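October, evening

Back at the guest room in Trarnavent after the first full day of visits. I said I would write this up each night while I still had it straight, so I am doing it before I eat.

We left the office at 8. Kamonchanok Khunthong drove, as she knows the upper road and I don't. She has run the water side of things for Celcombe since before I joined, and most of the people we were going to see have only ever dealt with her. I sat in the passenger seat with the folder on my knees and tried to learn the names of the households again. The road was dry until the second bridge and then it was mud. We walked the last part.

The work here is simple enough to explain. The village takes its water from a spring above the houses. The old pipe cracked in several places and the people at the bottom end were getting very little by the afternoon. Donors paid for a new pipe, a covered tank and 30 household taps. The taps went in before the rains. My job is to find out whether they are being used, what has broken and who is paying for repairs, and then to write something the donors can read.

The first house was the Sachdeva family's. I had expected to meet the husband, whose name is on the form, but he was away on a building job in town and won't be back until the end of the season. His mother answered the questions. She told us the tap gives a good flow in the morning and a thin one at night. She used to go down to the river with two cans and a granddaughter to help carry. Now the granddaughter goes to school on time, or on time more often. I wrote it down with the "more often" left in. In the last report someone trimmed all of that out and it read as though every child in the valley had perfect attendance.

She also said the tap handle is too stiff for her. She has to ask a neighbour to turn it off if the girl is out. Kamonchanok tried it and agreed. I tried it and it took me both hands. We made a note of it and then found the same thing at the next house, and at the one after. I think it is the whole batch. They all came from Plirnard, and the invoice is in the office, so we can at least ask for replacements. Whether there is money to send a fitter up again is another matter.
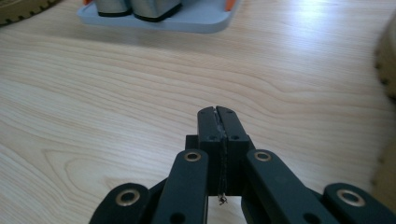 After the third house we stopped for tea with the woman who keeps the repair book. Each household puts in a small amount every month and she writes it in two columns, paid and owing. The owing column was longer than I had hoped. She was not bothered by it. People pay after the harvest, she said, and if I came back in a few weeks I would see. I asked what happens if a pipe goes before then. She said her brother would mend it and wait for his money, as he did last time.

I don't know how to put that in a report. On the form there is a box for "repair fund in place" and a box for "repair fund not in place". I ticked the first one and wrote a long note beside it. Kamonchanok said she has been writing the same long note for years and the form has never changed.

The tank was the longest walk. It is well built and the cover fits. There was a goat path worn right up to the overflow, where the animals come to drink, and the ground on that side is turning soft. If it goes on the edge of the base will start to show. A few barrows of stone and a trough set further down would sort it out. Two of the men who came up with us said they could do the stone themselves if someone sent the cement. I said I would ask. I was careful not to say yes. The last person from our office who said yes to something up here had not checked, and we heard about it from four separate people before lunch.

Lunch was rice, greens and a very hot pickle. I was given the only chair, which I did not want, and there was no polite way out of it.

In the afternoon we saw the families at the bottom end, the ones who had the worst of it before. This was the part I had been looking forward to, and it was mixed. Most have water all day. One house at the very end has none at all. The tap is there but the trench was never finished, and the pipe stops short of it by the length of a room. The family had been told somebody would come back. Their tap is counted in our figures as working. I asked Kamonchanok if she had known and she said no, and she was quiet on the way back up.

I will have to put that near the top of the report. I can already think of who will want it moved further down. These are people's donations, and the ones who gave were told every household had water. They should hear that one doesn't, and when it will. I would sooner write that letter now than have someone visit in the spring and find it.

The old man at that house was very decent about it. He has rigged a hose from his neighbour's tap and pays her in firewood. He wanted to know if the new tap, when it comes to life, will be as stiff as hers.

We got back to the car with the light going. My boots are by the door and I doubt they'll be dry by morning. Kamonchanok has gone to her cousin's for the night. I rang the office from the step outside, the only place with a signal, and told them about the unfinished trench so that it is said and can't be unsaid. They asked me to put it in an email. I have written it and it will go when the signal comes back.

For tomorrow — the school tap, the two houses across the stream, and the woman with the repair book again, as she wants to show me last year's pages. Also buy a pen. Mine gave out halfway through the tank, and the rest of my notes are in pencil on the back of the road map.

Soup is ready. I can hear them putting bowls out.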